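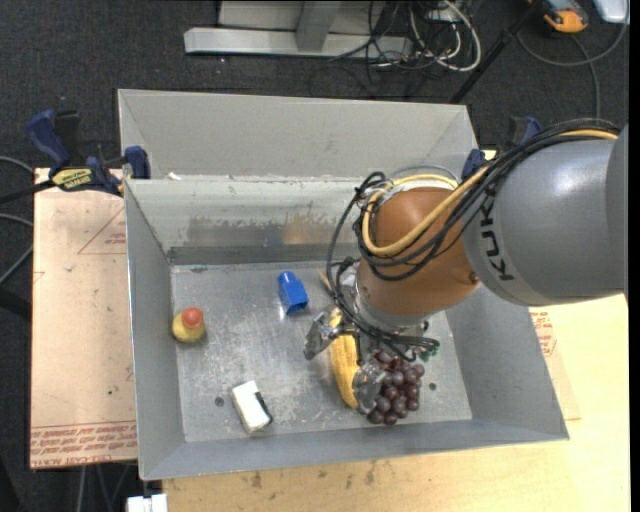 Abílio Macedo
Honorary Research Associate, Regional Vocabulary Project, Flernley

Papers > Everyday Words > Working Paper > Section 4

Contents Methods Results Notes Comments

4. Bins, tubs and the trouble with sloping sides

By this point in the survey I had stopped believing that anybody in Flernley owned a plain box. The earlier sections dealt with sandwiches, footwear and the strip of grass between the footpath and the road, and all of those behaved more or less as I'd hoped: older people said one thing, younger people said another, and you could draw a line through the middle and feel clever. Containers did no such thing. I've rewritten this section more often than any other and I'm still not happy with how it's organised, so please read it as a report on where I've got to.

4.1 What we asked

The container questions came near the end of the printed booklet, after the one about playground equipment. Each gave a short description in words and left a blank line. We kept drawings out of it, on the advice of Ronaldo Abella, who had run a similar booklet along the coast and found that people answered the drawing. If the artist put a handle on it, everybody wrote "basket" (fair enough too). So our item 31 read: "A big open container, made of metal, with a flat bottom and sides that lean outwards. What would you call it?" Item 32 was the same thing in plastic, item 33 the same thing small enough to carry under one arm.

We got 1,625 booklets back, which was a lovely surprise, though it meant my kitchen table disappeared for most of the winter. Of those, 1,289 had something readable on the line for item 31. The remainder were blank or had a question mark, apart from a small pile where the page had been torn out for a shopping list. I've left the shopping lists out of the analysis, but I did keep them.

Two of us coded the answers separately and then argued. Where we couldn't agree, the answer went in as "other" and stayed there.

4.2 Bin

"Bin" was the most common answer for the metal container and I'd expected that. What I hadn't expected was how many people felt the need to apologise for it. Under the line they'd write "but not a rubbish bin" or "a clean one", and one woman from the Lomano end of town wrote "bin, though I wouldn't say it in front of food". Bin has two lives here. There's the kitchen and kerbside one, where a bin is by definition where things go when you've finished with them, and there's the orchard and shed one, where a bin is a perfectly respectable place for apples. People who'd done even a single season of picking gave "bin" with no comment at all. People who hadn't were the ones who wrote little notes.

I checked this against the background page at the front of the booklet, where we asked about jobs, and it holds up better than most of what I have. Age does very little. Picking work does nearly everything. I'd love to be able to say the same for where people grew up, but the town is small and half of them grew up within sight of each other.

4.3 Tub, trough, hopper

"Tub" is the plastic word. Change item 31 to item 32 and the bins thin out and the tubs come flooding in, even though the shape hasn't altered. A good many people gave "bin" for metal and "tub" for plastic and then, at item 33, crossed out their first answer and wrote "tub" over the top of something else. I read those crossings-out with a magnifier. I'm fairly sure size is pulling one way and material the other, and that material usually wins, but a booklet can't tell you what somebody was thinking with the pen in their hand.

"Trough" turned up mostly among people with stock. It seems to want length: several wrote "trough if it's long", and I kick myself for not giving dimensions. "Hopper" is the interesting one. Strictly, I'd have thought a hopper needs a hole in the bottom for things to drop through, and my coding partner thought so too (with some heat). But the people who wrote it seemed to be going by the walls alone. If the sides lean, it's a hopper, hole or no hole.

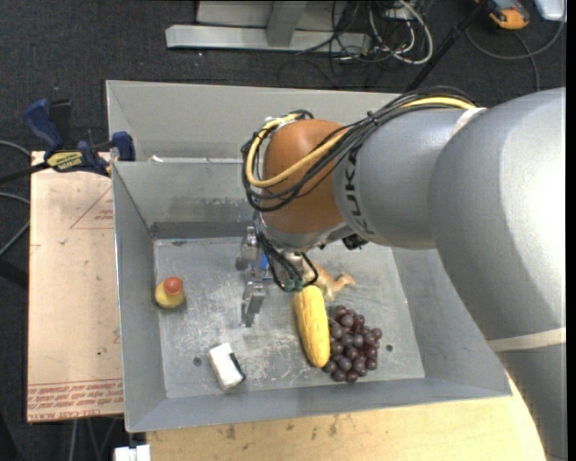
Figure 2. Open metal bin with sloped walls, KUKA arm reaching over it.

Leaning walls, then, matter more to some speakers than I'd allowed for. When I read item 31 aloud at the counter of Đinh, the grocer's on the main street, I tried dropping the last few words, so that it was only a big open metal container with a flat bottom. No hoppers. I put the leaning sides back and got one from the very next customer. It's hardly an experiment – I was also buying eggs – but it matches the written answers and I'd like somebody to do it properly.

4.4 Words I can't place

"Pokik" needs a paragraph of its own. It appears in a small group of booklets from households on the river side, always for the carry-under-one-arm size, and always spelled that way, with two k's. At first I took it for a family word that had got loose. Then I was shown a seed catalogue with Pokik printed across the back as the name of a supplier, long since closed, and the penny dropped: the tubs must have had the name on them, or people remember that they did. I haven't found a surviving tub. If it's a trade name that has settled in as an ordinary noun, it has the same history as plenty of other household words, only it never got past the bridge.

I'm less sure about "coolie bin", "dolly" and "the January", which one retired packer insisted was what everyone called the big one because it came out in January. I asked three of his former workmates, and they'd never heard it. It's in the appendix with a query beside it.

4.5 Some weaknesses

The booklet was too long and containers came too late in it. Handwriting got worse from item 28 onwards. I also think, looking back, that "made of metal" nudged people towards farm and workshop words before they'd had a chance to picture anything, and a later version should ask about shape first and bring the material in afterwards. Section 5 goes on to lids, where things are a good deal tidier.

Comments

river_sider: We had two Pokiks in the laundry when I was a kid. Green, rope handles. Mum used them for pegs and for the cat. Never knew it was a brand!

M.T.: A hopper has a hole in it. Your coding partner is right.

Gwennie: Picked for years and I'd say bin for both, plastic or metal. Tub is for margarine.

shedbound: Did anybody put "skip"? My dad calls anything with sloping sides a skip, even the little ones.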